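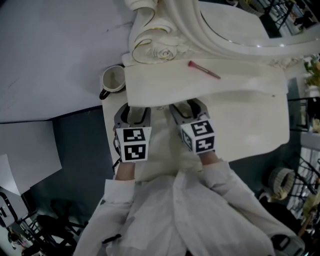
Handheld grippers at a vanity table during the June open day at Zistis in Stistdale.

I went to the Zistis open day on a Sunday in June expecting to watch robots, and I spent most of the afternoon watching people tidy furniture. I want to argue that this was the better show, and that the company should have said so on the poster.

The poster had a robot on it. It was the one they call Nevia, two arms on a wheeled base, and it was there, in the front hall behind a rope. It ran a demonstration every half hour. It picked up a cup, carried it across a counter, and set it on a tray. People filmed it on their phones. A boy near me asked his father if it could do anything else, and the father said it probably could. Then the line moved on toward the coffee.

The back hall was where the work was going on. Zistis had set up parts of rooms there, the kind of thing you see in a furniture store, except that nobody had tried to make them match. People stood at these with a gripper in each hand and moved things from one place to another. The grippers are held like tools. Each has a pair of curved fingers at the front and a white cube covered in black-and-white square markers, which let the software work out where the hand is and how it is turned. What the person does gets recorded, and the recordings are used to train the machine in the front hall.

The vanity table was the one I stayed at longest. It is a fancy piece, white with gold trim on the scrolls around the mirror and a carved rose down near one corner. There was a makeup brush on the shelf and a mug at one end. I would not have picked it as a place to teach a robot anything. Debashish Pramanik, who runs the recording side, told me that was why he liked it. A plain desk teaches you about plain desks, he said, and people's homes are full of curved edges and raised shelves and mugs left where they shouldn't be.

I asked him how many times a task gets recorded before it is useful. For the brush, he said, they had 480 takes and had thrown out 47 of them. Some were thrown out because the person rushed. Others were fine to look at but the markers had been turned away for too long and the software lost track of the hand. He did not seem bothered by this. He said throwing takes out was part of the job and he would be more worried if they kept everything.

I tried it myself. There was a practice bench at the side with two pairs of grippers and a box of household stuff. I thought I would be good at it, as I have decent hands and used to repair clocks. I was bad at it. You cannot feel what you are holding, or you feel it only as a push against your palm, and a thing you would normally pick up without a thought has to be lined up and closed on. I dropped a comb several times. The woman after me dropped it too and then got the knack, and by the end she was putting it into a narrow jar.

Here is my complaint. The crowd in the front hall was three deep and the back hall was close to empty, and Zistis had arranged it that way. The signs pointed to Nevia. The printed schedule listed Nevia's times and gave the back hall one line, "data area, open all day." A visitor who followed the signs would have gone home believing that a robot learned to carry a cup by itself, or that some clever person typed it in. Either belief is wrong, and both make it harder to talk sensibly about what these machines will be good for.

When Mondal, the appliance plant across the river, put in its first automated line, the town was told very little about who had set it up and who kept it going. My brother-in-law worked there. For two years people asked him whether the robots had taken over, while he was spending his shifts clearing jams and moving sensors. I don't say that to run down the machines. The line works and the plant is still open. But people in Stistdale made up their minds about it without knowing what the daily labor was, and some of them still argue from that.

I put this to Nhyira Arthur, who organized the day. She was fair about it. She said families come to see something move, and if the poster had shown a person at a table, the parking lot would have been empty. She may be right about the parking lot. She also said 321 people had signed in by midafternoon, and a day that size pays for itself in job applications. I believe that too.

Still, I think she underrates her visitors. The few who wandered into the back hall tended to stay. They asked better questions than I heard out front. One man wanted to know if left-handed people were recorded as well as right-handed ones. A teenager asked who owns the recording after you make it, and the young man at the desk had to go and find somebody. (The answer was that the company does, and that the people doing it are paid by the hour. I would have liked that on a sign.)

There is a case against me, and I'll give it. Watching someone pick things up with a pair of grippers is slow. After ten minutes you have seen most of it. A demonstration is supposed to show a result, and a bakery doesn't make you look at the flour. I accept some of that. But a bakery does leave the kitchen door open, and most customers already know that bread is made by a baker. With robots they don't know yet. The open day is one of the few times a company has them in the building and can tell them.

So my suggestion for next year is a small one. Turn the route around. Bring people in through the back hall, let them drop the comb, let them see the vanity and the rest of the half rooms with people working at them, and then take them through to the front to see the cup go onto the tray. It would be the same robot and the same cup. I think more of them would look at it properly, and a few might ask the boy's question and wait for an answer.

I am told the planning for next June starts in the fall. Arthur said she takes letters.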